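홈로봇 제작 게시판 > 시뮬레이션/제어
키친타월 롤 파지, 시뮬에서 손목 회전 시 미끄러짐

작성자: 납땜세시간
공용 작업실에서 만드는 주방 보조 팔입니다. 컨트롤러는 Prostum 보드, 그리퍼는 2지 평행형. 실기 조립 전에 시뮬레이터에서 파지부터 잡고 있습니다. 대상은 키친타월 롤이고 질량은 274g으로 넣었습니다.

증상: 롤을 잡고 손목을 돌리면 롤이 손가락 사이에서 축 방향으로 밀립니다. 제어 주기 100Hz, 마찰계수는 기본값 그대로입니다. 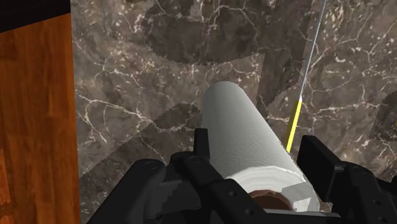 파지력을 올리면 밀림은 줄지만 접촉점이 떨리기 시작합니다. 롤은 강체로 두었고 충돌 메시는 렌더링용 메시를 그대로 씁니다. 비슷한 경험 있으신 분 계십니까.

작성자: pokby_user
충돌 메시부터 바꾸세요. 렌더링용 메시는 원통이 각져 있어서 손가락 판이 면에 닿았다가 모서리에 닿았다가 합니다. 떨림은 거기서 나옵니다. 저는 Pokby 팔에서 원통 프리미티브로 바꾸고 해결했습니다.

작성자: 브라간사공방
동의하지 않습니다. 메시보다 접촉 강성이 먼저입니다. 강성이 높은데 100Hz로 힘 명령을 주면 프리미티브를 써도 떨립니다. 물리 스텝을 제어 주기와 분리하고 서브스텝을 늘려 보시기 바랍니다. 그리고 실물 롤은 눌립니다. 강체로 맞춘 파지력은 실기에서 못 씁니다.

작성자: pokby_user
눌리는 건 맞는데 지금 단계에서 연체 모델은 과합니다. 계산 시간만 늘어납니다.

작성자: 브라간사공방
연체를 쓰라는 말이 아닙니다. 접촉부 컴플라이언스만 넣으면 됩니다.

작성자: Enda Keane
번역기로 씁니다. 비틀림 마찰이 켜져 있습니까? 점접촉만 쓰면 손목 회전에 저항하는 모멘트가 부족합니다. Derent 그리퍼 모델에서 같은 문제를 겪었습니다.

작성자: 납땜세시간
비틀림 마찰은 꺼져 있었습니다. 하나씩 바꿔서 돌렸습니다.
원통 프리미티브: 떨림 감소, 밀림 동일
서브스텝 3: 떨림 없음
비틀림 마찰 켬: 밀림 대폭 감소
2125스텝 시험에서 롤을 놓치지 않았습니다. 컴플라이언스는 수요일에 작업실 가서 실물 롤을 눌러 보고 값을 정하겠습니다.

작성자: pokby_user
떨림이 메시에서도 줄었다는 건 적어 두겠습니다.

작성자: 브라간사공방
없어진 건 서브스텝입니다. 눌림량 재실 때 새 롤하고 반쯤 쓴 롤 둘 다 재세요. 값이 꽤 다릅니다.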